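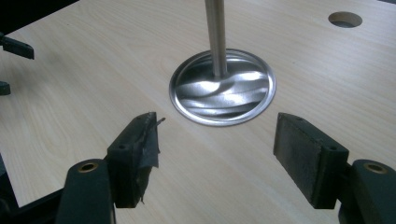 Figure 1. The table with the round metal dish and the rod. The small hole is at the upper right.

Wood Surface Study for a Shared Work Table
Student project report, Prirkcombe, September 13, 2023

1. Why we chose this table

Our task was to choose one piece of furniture in the study room and to write how its surface can be kept in good order. We chose the light wooden table because every group in our course uses it. The course gave us the name Elach for the project, and I kept it in the title of my notebook.

The table has a metal dish with a thin raised rim. The inside of the dish is very shiny, so it shows bright and dark bands, and a slim metal rod comes down to its middle. There is also a small round hole in the wood. These places need different care than the plain wood. A cloth passes easily over the wood, but around the rim it must be folded to a corner.

2. The plain part of the surface

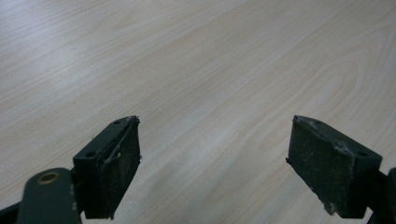
Figure 2. Grain lines in the open part of the table.

The lines of the grain are fine and wavy, and they run in a diagonal direction. On one side they make a wider arch. I first believed that such an arch was a stain, and I spent a good part of July reading about it. It is the usual figure of wood that was cut flat from the log.

We wiped the surface with the Numine cleaner on 14 days, always along the grain. For each cleaning we mixed 2 spoons with warm water. The Shokri paste was also in our plan, but we left it out — our teacher asked us to test only one product.

3. Light and shine

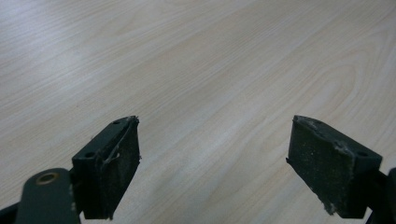

Figure 3. The long oval figure, with a brighter area at the upper left.

The upper left area looks more washed out and a little glossy, where the light reflects. This makes it difficult to judge the color there, so for our notes we compared only the lower and the right parts. The oval figure is a good place for comparison, as its lines loop around a lighter center and are easy to find again.

4. What is still open

We did not measure the shine with an instrument. The next group could borrow one, and could also repeat the cleaning with the paste. Our notes and the cleaning table are in the project folder.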